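Ticket 52: Rechter Arm bleibt beim Kopfhörer-Einräumen stehen, Greifer meldet "Verbindung verloren"
Projekt Ririco, Zelle 2
Status: gelöst, unter Beobachtung
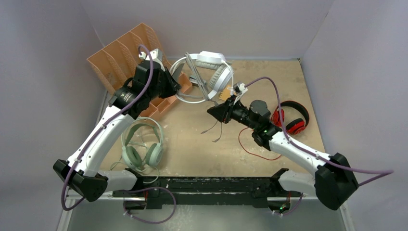
Solomiia Kobzar schrieb gleich darunter, sie tippe auf die Kopfhörerkabel und weniger auf die Software, der Arm sei bei ihr gestern auch mitten in der Bewegung eingefroren, und zwar genau in dem Moment, als er etwas Dünnes mitgezogen habe. Ob schon jemand den Stecker am Handgelenk kontrolliert habe?

Super Hinweis, danke! Stecker hatte ich bis dahin nur von außen angeschaut. Ich fange mal vorne an, damit Radoslava das alles an einer Stelle hat.

Fehlerbild
Aufgabe ist das Einräumen: drei Paar Kopfhörer auf dem Brett, mintgrün, weiß und rot-schwarz, dazu der orange Organizer hinten links. Der linke Arm arbeitet am Organizer, der rechte greift zur Mitte hin. Nach ein paar Durchläufen bleibt der rechte Arm stehen, der Greifer reagiert nicht mehr, der linke fährt noch seine Bewegung zu Ende und wartet dann brav. Das Lämpchen am rechten Handgelenk leuchtet dabei weiter grün, Strom ist also da. Das hat mich ziemlich lange in die falsche Richtung geschickt.

Log (gekürzt):
greifer_rechts: keine Antwort, Wiederholung
greifer_rechts: keine Antwort, Wiederholung
greifer_rechts: Verbindung verloren
ablauf: Halt, Grund: Teilnehmer fehlt

Eintrag vom 25. November 2018, vormittags
Steuerung neu gestartet, Vindar-Treiber neu geladen. Läuft sofort wieder, fällt nach kurzer Zeit wieder aus. Kein Muster nach Uhrzeit oder Temperatur erkennbar. Wartezeit im Treiber auf 30 ms hochgesetzt, ändert nichts.

Mittags
Aufgabe ohne Kopfhörer gefahren, also reine Leerfahrt mit denselben Bahnen. Kein einziger Ausfall! Das war der erste richtig schöne Befund. Danach nur mit den weißen: ein Ausfall. Nur mit den rot-schwarzen: Ausfall beim Anheben, das rote Kabel hatte sich am Greifer verhakt und den Arm leicht zur Seite gezogen.

Muthoni Biwott: Wie sieht es mit dem lila Kabel am rechten Arm aus? Das läuft ja bis über den Rand der Zelle hinaus. Wenn draußen jemand dranstößt oder es unter Spannung liegt, kommt der Zug am Greifer an.

Guter Punkt. Ausprobiert: Arm in Parkposition, Kabel außen vorsichtig bewegt. Nichts. Dann am Handgelenk leicht gedrückt, und zack, "keine Antwort". Loslassen, wieder da. Beliebig oft wiederholbar, ich habe mich selten so über einen Fehler gefreut.

Nachmittags
Spannung weg, Stecker am rechten Handgelenk abgezogen. Ein Kontakt war zurückgeschoben und hatte nur noch ab und zu Berührung. Solange der Arm frei fährt, reicht das. Sobald ein Kopfhörerkabel hängen bleibt und seitlich zieht, ist die Datenleitung weg, die Versorgung bleibt. Passt alles zusammen, auch das grüne Lämpchen.

Behoben durch:
– Stecker gegen ein Ersatzteil aus der Dissanayake-Kiste getauscht (2 sind noch drin)
– Zugentlastung direkt hinter dem Handgelenk gesetzt, mit etwas mehr Schlaufe als vorher
– Greifhöhe für die Kopfhörer angehoben, damit die Finger nicht unter die Kabel fahren
– Ablauf geändert: fällt ein Arm aus, hält der andere jetzt sofort an und fährt nicht mehr zu Ende

Der letzte Punkt ist mir wichtig. Beide Arme teilen sich denselben Platz, und wer nach dem Stillstand des rechten hineingreift, rechnet nicht damit, dass links noch etwas kommt. Bitte bis auf Weiteres immer erst den Halt drücken, dann reingreifen, auch wenn alles ruhig aussieht.

Radoslava Šimko: Sofort-Halt ist bei mir auf Zelle 1 eingespielt, klappt. Soll ich den Stecker dort auch prüfen?

Ja bitte, unbedingt! Drucktest am Handgelenk dauert keine Minute, einfach Log nebenher offen lassen. Bei Zavano frage ich nach, ob es den Stecker auch mit Verriegelung gibt – das wäre ein Traum.

Abends
52 Durchläufe mit allen Kopfhörern, kein Ausfall. Einmal hing das rote Kabel wieder am Greifer, der Arm hat gezogen und ist trotzdem weitergefahren. Richtig stark! Verhaken soll er sich natürlich trotzdem nicht, dafür mache ich ein eigenes Ticket auf.

Offen: Antwort von Zavano, Sichtprüfung der Zugentlastung im Dezember.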